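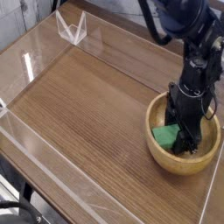 Albane Arnaud wrote, beneath the previous entry, that recording by remote control must surely be slower than simply moving the arm by hand, and asked why we had given up the older method.

The question deserves a full reply. Hand guiding has not been withdrawn. It remains in use at Brumovov, where the arm is lighter and the person teaching can stand close to it. At Sturkham the work area is enclosed by clear panels, and leaning over them for a whole morning proved tiring for all concerned. Since November the operators there have worked from a controller at a separate desk.

The present task is a modest one: a green block and a wooden bowl. The operator brings the gripper to the block, closes the fingers, carries the block to the bowl and opens them again. Each complete pass is stored as one demonstration. The set for this task is to contain 600. 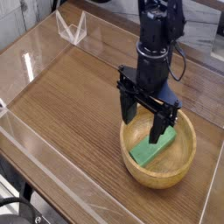 Fingers apart above the block, Sturkham bench.

It had been my intention to publish these notes when the set was complete. On April 9, 2024 we stood at 89 accepted demonstrations, and I judged it preferable to write while the difficulties were still fresh. The greatest of them concerns hesitation. An operator who is unsure of the depth of the fingers will pause, correct, and pause again, and all of this enters the record. A model trained upon it will learn the pauses with the same diligence as the movement. New operators are therefore asked to complete 30 practice passes with recording switched off, and these are deleted from the tally sheet as well.

A second matter is the angle of the block. It is to be set down differently before each pass, including at positions which the operator finds awkward. The bowl may also be moved, within the limits agreed with Tanguy.

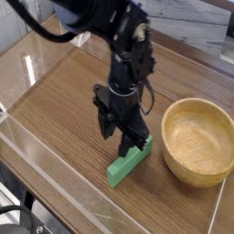 Rules for accepting a pass

A pass is accepted if the block is released inside the bowl and the arm is then raised clear. A block that lands on its end is accepted. A pass in which the bowl is pushed along the table is set aside for review by 2 people, who need not give written reasons. Passes may not be trimmed afterwards to remove a poor beginning.

The Burnley group has asked for a copy of the rules and will receive them once the section on review has been revised.

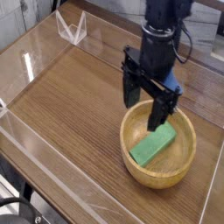
Tanguy has since objected that passes with a failed first grasp ought to be kept, provided the operator recovers, as the arm will otherwise never be shown how to try again. I am inclined to agree. Such passes will be stored in a separate folder until the question is settled, and operators should mark them with an R on the sheet.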